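작업실 노트
2019년 12월 13일

책상 자리 잡기, 2차. 지난번에 적다 만 걸 이어서 쓴다. 다음에 이 방 쓰는 사람도 볼 거니까 좀 길어져도 이해해 주시길!

일단 책상은 창 쪽에서 안쪽 벽으로 옮기는 걸로 결론이 났다. 창가 자리가 기분은 좋은데 오후만 되면 상판에 빛이 너무 세게 들어와서, 광택 있는 물건을 올려놓고 표면을 보려고 하면 눈이 먼저 지친다. 지난 5월에도 똑같은 불평을 써 놨더라. 그때는 블라인드 내리고 버티자고 했었지(내가 그랬다, 반성). 이번엔 그냥 책상을 옮겼다. 혼자 밀다가 카펫에 걸려서 한 번 포기했고, 결국 라일 블랙우드한테 도와 달라고 해서 둘이 들었다. 밀지 말고 들 것. 카펫 위에서 밀면 다리 쪽이 먼저 걸리고 상판만 기우뚱한다. 진짜 무섭다.

자리를 잡고 나서 벽에서 떨어진 거리를 재 보니 441mm. 원래는 400으로 맞추려고 했는데 케이블이 벽이랑 다리 사이에 끼길래 조금 더 뺐다. 이 정도면 사람이 옆으로 서서 손을 넣을 수 있다. 라일은 더 붙여도 된다는 의견이었고 나는 반대. 뒤로 떨어진 펜 한 번이라도 주워 본 사람이면 내 편을 들 거라고 본다.

그다음이 상판. 밝은 단풍나무 느낌 무늬가 길게 물결치는 그 상판인데, 나는 이게 꽤 마음에 든다. 회색 카펫에 흰 다리만 있으면 방이 너무 사무실 같아지는데 나뭇결 색이 그걸 좀 눌러 준다. 다만 무늬가 비스듬히 흐르니까 자 없이 눈으로 물건을 맞춰 놓으면 꼭 삐뚤어진다. 결을 기준으로 삼지 말고 모서리를 기준으로 삼을 것. 나 이걸로 벌써 두 번 다시 놨다.

닦는 건 Plakum 천으로 했다. Grivance 세정제도 조금 써 봤는데 내 취향은 아니었다. 닦고 나서 손끝에 뭔가 남는 느낌이 있어서 물 묻힌 천으로 한 번 더 훔쳤다. 시간은 상판만 16분. 생각보다 오래 걸린 건 배선 구멍 테두리 때문이다. 그 좁은 데에 먼지가 끼면 천으로는 안 나오고 면봉이 필요하다. 면봉은 서랍 두 번째 칸에 채워 놨음.

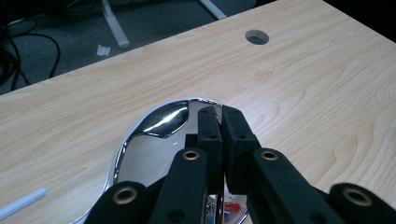
읽는 시간 4분

크롬은 일단 책상 위에서 보는 걸로. 이렇게 반짝거리는 건 자리만 조금 바꿔도 표면이 완전히 다르게 보여서 재미있으면서도 짜증이 난다. 둥근 면에 방이 흰색, 회색, 검은색으로 휘어서 다 비치니까 흠집인지 반사인지 헷갈린다. 위쪽 왼편에 밝게 휘어진 줄도 처음엔 긁힌 건가 하고 철렁했는데, 고개를 움직이니까 줄도 같이 움직였다. 그냥 빛이었다. 휴! 앞으로 이런 물건 점검할 때는 머리를 좌우로 움직여 보고, 같이 안 움직이는 줄만 적기로 하자.

맨손으로는 잡지 말아 주세요. 지문이 남으면 그거 지우다가 또 다른 자국이 생긴다. 장갑은 얇은 걸로, 두꺼운 건 둥근 면에서 미끄러진다. 나는 Marchetti에서 온 얇은 장갑이 제일 나았다. 사이즈가 좀 작게 나오니까 손 큰 사람은 한 치수 위로. 내려놓을 때는 상판에 바로 놓지 말고 천 한 장 깔고 놓는 게 마음이 편하다. 천을 깔면 비치는 색이 또 달라지니까, 표면을 비교해서 볼 날에는 처음부터 끝까지 깔든지 빼든지 하나로 통일할 것.

바닥 얘기. 책상 건너편 카펫에 검은 케이블이 몇 겹으로 휘어져 늘어져 있는데, 이건 내일 안에 꼭 정리한다고 여기 써 둔다. 써 두면 하겠지. 상판 구멍으로 올릴 것만 올리고 나머지는 벽 쪽으로 몰아서 묶을 생각이다. Draltura 벨크로 타이가 18개 남아 있으니까 모자라진 않을 것 같다. 플라스틱 타이는 쓰지 말자. 저번에 그거 자르다가 케이블 피복까지 같이 자를 뻔했다. 묶을 때 너무 꽉 조이지 말고, 책상 한 뼘 정도는 움직일 여유를 남겨 주세요.

그리고 카펫에 구겨진 흰 종이 조각, 다리 바로 옆에 있는 거. 작은 거라고 그냥 지나가지 말고 보이면 주웁시다(나부터). 이런 게 하나 있으면 꼭 둘이 된다. 쓰레기통이 반대편 벽에 있어서 그런 것 같기도 해서 책상 오른쪽으로 하나 옮겨 놓을까 하는데, 라일은 의자가 걸린다고 싫어한다. 며칠 둬 보고 다시 얘기하기로 했다.

책상 다리 얘기도 잠깐. 흰 다리 끝이 둥글어서 카펫에 자국이 동그랗게 남는다. 창가 자리에 있던 자국이 아직 그대로인데, 젖은 수건 올려 두면 올라온다는 말을 들어서 한쪽만 해 봤다. 결과는 아직 모르겠다. 효과 있으면 나머지도 하고 여기에 추가로 적겠음. 수평은 물방울 수평계로 상판 가운데랑 네 모서리 다 봤고, 안쪽 왼편이 살짝 낮아서 얇은 고무판을 끼웠다. 둥근 물건 올려놓는 책상이라 이건 대충 넘어가면 안 된다. 청소하다가 그 고무판 보고 쓰레기인 줄 알고 버리지 말 것!! 저번 방에서 그런 일이 있었다.

옮기고 정리하는 데 전부 두 시간 넘게 걸렸다. 절반은 책상 들기 전에 서랍 비우는 시간이었던 듯. 서랍은 미리 비워 두면 훨씬 빠르다. 안에 있던 건 상자 하나에 몰아넣어서 문 옆에 뒀고, 누구 건지 모르는 드라이버 하나랑 자석 한 봉지도 거기 같이 있다. 자기 거면 가져가세요.

남은 일

케이블 묶기 (나)
카펫 자국 나머지 (수건 결과 보고)
면봉이랑 얇은 장갑 추가 주문, 장갑은 M이랑 L 둘 다
쓰레기통 위치 라일이랑 다시 얘기
저녁 조명만 켜고 크롬 표면 한 번 더 보기. 창문 빛 없을 때 그 밝은 줄이 어디로 가는지 궁금하다

책상 높이는 오늘 안 건드렸다. 조금 낮은 것 같기도 한데 의자를 바꾸고 나서 판단할 예정. 혹시 그 전에 써 보고 허리 아픈 사람 있으면 이 밑에 한 줄 적어 주세요.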